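Materials Notes: Printed Mats and Brick Panels

Nov 1, 2022

Neelam Srivastava has finished the surface review for the Dollthorpe shop. It covers the two decorative materials we stock for lining small enclosures and work surfaces: the Jistau printed floor mat and the Dendero brick-pattern wall panel. Members have asked which of the two wears better and how each should be cleaned.
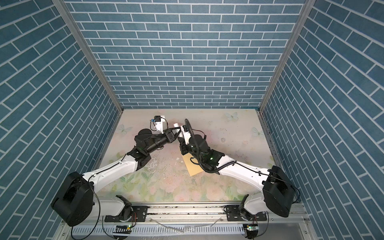

Floor mats are sold by the piece and are not cut to order. The print is a surface layer, so abrasion shows before the backing is affected. Wear usually starts where objects are set down and turned. The pastel floral mat is a fair case: the pink, green and cream shapes are still clear, but there are faint scuffs and streaks, with a glossy smeared patch near the center left. Gloss of this kind should be tested with a damp cloth first. If it stays, treat it as a change in the surface and leave it alone. Solvent cleaners will lift the print. Stock on hand is 51 mats.

Wall panels get little contact and can be expected to outlast the floor by a wide margin. The main concern is pattern alignment. Set the back panel first with its courses level, then bring the side panels to it and match the white joint lines at the corners. A metal post over each inside corner hides a small mismatch. Panels should be stored flat, face to face, with paper between them.

Nana Acheampong recommends turning a mat end for end every 60 days where the layout allows it. Mats with a directional print can be shifted a few inches instead. Dark specks that do not wipe off usually sit in worn print, and scrubbing enlarges the worn area.
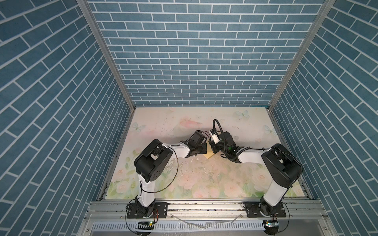 Ordering

Mats and panels are ordered on the Joshi form, item codes 93 and 3,776. Put the inside width and depth of the enclosure on the second line. Orders received in November ship together at the end of the month.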